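Filed under: Course Handouts / Design Foundations / Color and the Grid

Unit 6: Unequal Rectangles

Welcome back! Last time we talked about symmetry and why it feels so restful. Now for something I love even more: layouts where no two halves match and the whole thing still holds steady. The style most people know for this came out of the Netherlands in the years after the First World War, and it runs on very little: straight lines, right angles, the primary colors, plus black, white and gray.

The first thing to study is the line. Beginners treat the black bands as outlines, as if they were coloring-book edges. Try reading them as shapes with their own weight. A thick band pushes its neighbors apart, and a thin one lets them lean on each other (this is so much easier to see with cut paper than on a screen).
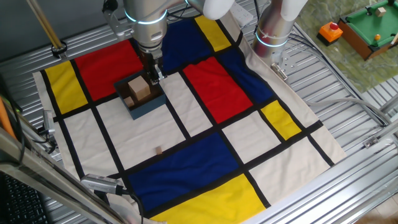 Next, area. A small block of strong red can balance a huge field of white, and you can test this yourself in two minutes. Cut a red rectangle, put it near the corner of a white sheet, then slide it slowly toward the center. Somewhere along the way the page goes dead. Mark that spot! Then swap the red for yellow and do it again. Yellow is close to white in value, so it needs more room before it carries the same weight.

Please don't measure first. Use your eye, pin the sheet up, and walk to the far side of the room. Measure after you're happy with it and write the proportions in the margin.
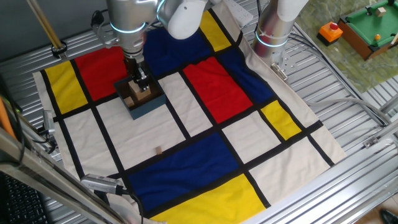
L. Antoniadis

Now the white parts, which get skipped every year. White in these layouts is rarely one white. Painters mixed it warm in one panel and cool in the next, and left the brush marks running in different directions. If you work in fabric, you get some of this for free, as a crease throws a gray shadow and the flat field stops being flat. Printers on cotton sometimes iron that out of existence and I think it's a shame.

A word on the Culent swatch book: use the uncoated pages. The coated blue on page 2 looks wonderful under the lamps and turns nearly black by the window. 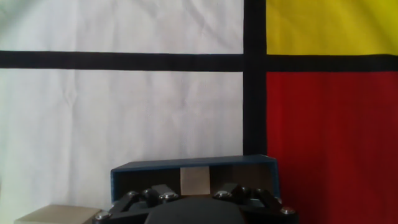 Edinmont, 28 January 2020

Exercise for next session: make one layout with no more than 6 panels, using one primary only. Let at least one color run off the sheet. Then make a second version with the same lines and the color moved to a different panel. Bring both, even if you hate one of them (especially then).

Reading: the chapter on asymmetry in the Brondov course pack, and the short piece on woven grids after it. The library call slip is 3502, at the front desk. Scissors and glue are in the studio, but bring your own black paper, the heavy kind.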